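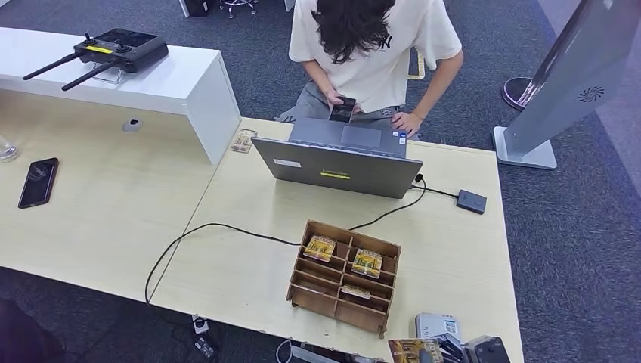 O que vem num kit de automação de bancada, afinal? Braço, controlador, fonte, cabo de dados e a licença do software, quase sempre vendida à parte.

# Capítulo 2 – Ler uma oferta de kit

Ponto de partida: o Dosia, da Jendham. 389 euros no catálogo, 400 com a pinça. Parece barato. Falta ver o resto.

Antes de comprar, três coisas na mesa: portátil, organizador de peças com divisórias, embalagens pequenas para os testes de preensão. O organizador de madeira, seis células em três filas de duas, serve bem. Duas embalagens metalizadas em células diferentes e já há exercício.

Cabos: planear antes. Um cabo que atravessa a mesa e cai pela borda é assunto para a secção 2.4.

O Floder, concorrente directo, traz 11 rotinas prontas. O Dosia traz menos, mas deixa editar tudo. Sigita Uibo prefere o segundo para aulas; Alistair Imrie discorda (ver caixa no fim do capitulo).

**Neste capítulo:** custo real, garantia, peças de substituiçao, assistência. Ter à mão a ficha do fabricante.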